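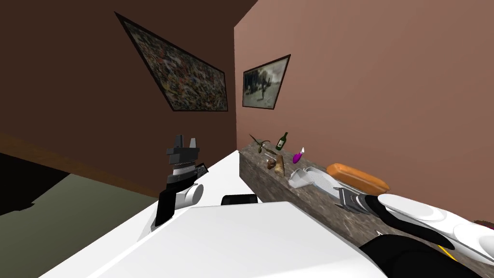 Simulierte Küche mit beiden Roboterarmen: Granitplatte, Weinflasche, Brot und Geschirr

Wenn der Greifarm in die Küche kommt: Tipps für alle, die danach noch dort arbeiten

Aus der Rubrik Küche & Werkstatt, Text: Mirela Evangelista

Ich leite die Frühschicht in der Küche des Tagungshauses Ustgate und habe seit November einen Kollegen mit Steckdose. Er heißt laut Typenschild Atora, räumt Geschirr ab, stellt Flaschen weg und soll uns »von Routinetätigkeiten befreien«. So stand es im Angebot. Was im Angebot fehlte, habe ich hier aufgeschrieben, damit andere Küchen, Kantinen und auch kleine Werkstätten mit Ablage und Spülecke nicht dieselben Wochen verlieren wie wir. Wer ein Loblied sucht, ist auf der Herstellerseite besser aufgehoben.

Vor der Anschaffung

Lassen Sie sich die Vorführung in Ihrer eigenen Küche geben. Am Bildschirm haben wir vorher alles gesehen, und in der simulierten Küche sah es überzeugend aus. In so einer Küche tropft allerdings kein Wasserhahn, es kommt kein Lieferant durch die Hintertür, und keiner stellt seinen Kaffeebecher ab, wo gerade Platz ist. Bestehen Sie auf einem Vormittag im laufenden Betrieb, mit Ihrem Geschirr und mit Ihren Leuten.

Schreiben Sie eine Woche lang auf, wer welche Handgriffe macht. Ein Blatt am Kühlschrank reicht. Bei uns dachte die Leitung, das Abräumen sei der große Brocken. Auf dem Blatt stand dann vor allem Suchen: Deckel, Siebe, der gute Schäler, die Rolle Etiketten. Dafür gibt es Haken und Schubladeneinsätze, und die kosten keine 400 Euro.

Fragen Sie nach den Kosten hinter dem Kaufpreis. Der Wartungsvertrag für die Software Trosta kostet uns 179 Euro im Monat, und der war im ersten Gespräch nur eine Fußnote. Dazu kamen 2.000 Euro für Elektrik und eine neue Steckdosenleiste oberhalb der Spritzkante. Lassen Sie sich beides schriftlich geben, bevor jemand »Amortisation« sagt.

Die Arbeitsfläche

Gesprenkelter Stein ist schön und verzeiht Krümel. Genau deshalb wischt man darauf schlecht: Man sieht nicht, was liegen bleibt. Fahren Sie nach dem Abwischen einmal mit der flachen, trockenen Hand über die Platte. Was Sie spüren, findet später auch der Greifer, nur schiebt er es vor sich her.

Zitronensaft, Essig und Wein auf Naturstein gleich abtupfen und mit klarem Wasser nachwischen. Kein Essigreiniger, auch kein »milder«. Ein Tropfen Spülmittel im warmen Wasser genügt für den Alltag.

Ordnen Sie die Fläche in Zonen. Wir haben sie mit Malerkrepp abgeklebt, später mit schmalem Gewebeband, das die Reinigung besser aushält. Eine Zone gehört der Maschine, eine dem Brot und dem Brett, eine bleibt frei zum Abstellen. Mein Kollege Shengli Xiao hält die freie Zone für die wichtigste, und er hat recht. Menschen mit einem heißen Topf in der Hand fragen vorher kein Gerät um Erlaubnis.

Flaschen gehören nach hinten, aber nicht bis an die Wand. Eine Handbreit Luft dahinter, dann kann man sie gerade fassen und muss sie nicht kippen. Das gilt für Greifer und für Finger. Offene Flaschen hat bei uns ausschließlich ein Mensch in der Hand.

Sprühflaschen nie in die Lebensmittelzone. Das war schon vor der Automatisierung Vorschrift und wurde auch vorher vergessen. Neu ist, dass ein Gerät eine Sprühflasche ohne Zögern neben das Brot stellt, wenn man ihm dort den Ablageplatz eingetragen hat. Bei uns hängen die Reiniger jetzt an einer Stange unter dem Ausguss, Sprühkopf über die Stange, Beschriftung nach vorn.

Dekoration weg. Muscheln, Zapfen, Zweiglein im Väschen: zu Hause reizend, in der Arbeitsküche ein Staubfänger und für jede Bilderkennung ein Rätsel. Unsere stehen nun im Speisesaal auf der Fensterbank.

Geschirr und Brot

Flache Teller stapeln, Schalen mit hohem Rand einzeln. Gemischte Stapel haben wir uns ganz abgewöhnt. Der Greifer nahm zuverlässig die Schale und ließ den Teller darunter mitwandern, bis er nicht mehr mitwanderte.

Gerippte oder geriffelte Teller vor dem Stapeln richtig abtrocknen, am besten hochkant im Gestell. In den Rillen hält sich Wasser, das man von oben nicht sieht.

Brot lassen wir nicht greifen. Ein Laib gibt nach, eine Kruste bricht, und ein Baguette ist jeden Tag anders lang. Chenxi Xu, unsere Bäckerin, hat das am ersten Tag klargestellt und ein Leinentuch darübergelegt. Das Tuch ist übrigens auch sonst die bessere Aufbewahrung für den Vormittag: Unter Folie wird die Kruste zäh. Über Nacht kommt der Rest mit der Schnittfläche nach unten in den Brottopf, und den Topf wischen wir einmal in der Woche mit Essigwasser aus. Gut trocknen lassen!

Kleinteile wie Fernbedienungen, Funkschlüssel und Telefone haben auf einer waagerechten Maschinenfläche nichts verloren, so praktisch die Ablage auch wirkt. Wir haben einen Korb neben der Tür. Wer trotzdem etwas auf dem Gerät parkt, bekommt es von mir persönlich zurück, mit Blick.

Sauberhalten

Gerippte Greiferfinger sammeln alles: Fett, Mehl, Stärke. Eine weiche Nagelbürste und lauwarmes Seifenwasser, danach mit einem fusselfreien Tuch trocken reiben. Vorher den Strom wegnehmen, und zwar am Hauptschalter. Die Pausentaste zählt nicht. Prüfen Sie in der Anleitung, ob die Finger abnehmbar sind und ob sie in die Spülmaschine dürfen. Bei uns durften sie nicht, was wir nach dem ersten Versuch nachgelesen haben.

Weiße Verkleidungen vergilben durch Küchendunst. Feucht abwischen, jede Woche, dann braucht man keinen Schmutzradierer. Der schleift nämlich den Glanz weg, und an den matten Stellen haftet der Schmutz danach doppelt so gern.

Schreiben Sie in den Putzplan, wer das macht. In unserem ersten Plan stand »Gerät: Team«. Team heißt in der Praxis die Frühschicht, und die Frühschicht bin ich.

Was sich für die Leute ändert

Jetzt zu dem Teil, der in den Prospekten in einem Halbsatz verschwindet.

Die Arbeit wird anders verteilt, und der Rest ist lästiger als vorher. Früher habe ich abgeräumt und dabei mit den Gästen geredet, den Wasserstand in den Karaffen gesehen und gemerkt, dass der Käse zur Neige geht. Nun stehe ich neben einem Arm und schaue, ob er die Tasse erwischt. Zuschauen macht müde, mehr als Tragen. Tauschen Sie die Aufsicht deshalb spätestens nach einer Stunde.

Hongjun Gu aus der Haustechnik war dafür, ich dagegen, und wir haben uns auf eine Strichliste geeinigt: ein Strich für jedes Eingreifen, mit Uhrzeit. Machen Sie das auch. Ohne Liste erinnert sich die eine Seite an jede zerbrochene Tasse und die andere an jeden gelungenen Handgriff. Mit Liste redet man wenigstens über dasselbe.

Legen Sie fest, wer anhalten darf. Die richtige Antwort lautet: alle, auch die Aushilfe an ihrem ersten Samstag, und ohne Rechtfertigung hinterher. Wir üben das mit jeder neuen Person. Einmal drücken, einmal wieder freigeben, dann Schürze an.

Niemand sollte in den Armbereich greifen, um »nur schnell« eine Gabel zu retten. Die Gabel kann warten. Lange Ärmel hochkrempeln, Schürzenbänder hinten binden, Ketten ab. Das sind dieselben Regeln wie an der Knetmaschine, und man kann sie auf dasselbe Schild schreiben.

Rechnen Sie die eingesparten Stunden erst weg, wenn sie da sind. Bei uns wurde der Dienstplan für das Frühjahr schon vor der Einweisung gekürzt. Cheng-en Chou aus der Spülküche hat daraufhin drei Wochen lang zwei Plätze gemacht. Inzwischen ist die halbe Stelle zurück, allerdings befristet, und was nach der Befristung kommt, hat mir noch keiner beantwortet.

Fragen Sie auch, was die Kameras speichern. Wer in einer Küche arbeitet, steht zwangsläufig im Bild. Wir haben schriftlich, dass Aufnahmen nicht zur Leistungskontrolle verwendet werden. Den Zettel habe ich kopiert und in den Spind gehängt.

Kurz notiert

Klebereste vom Gewebeband gehen mit etwas Speiseöl ab, zehn Minuten einwirken lassen. Auf Naturstein lieber nicht, Öl zieht ein und hinterlässt dunkle Flecken; dort hilft vorsichtiges Anwärmen mit dem Föhn.

Gegen wackelnde Tellergestelle: ein Streifen Schrankmatte darunter, auf Maß geschnitten.

Bleistift und Strichliste an eine Schnur binden, beides zusammen. Der Stift verschwindet sonst zuerst.

Eine Leserin aus einer Schreinerei fragt, ob sich die Zonen auch an der Werkbank lohnen. Ja, aber dort statt Klebeband besser eine flache Leiste aufschrauben, Späne fegen sich daran entlang leichter ab. Die freie Zone an das Ende legen, an dem man hereinkommt.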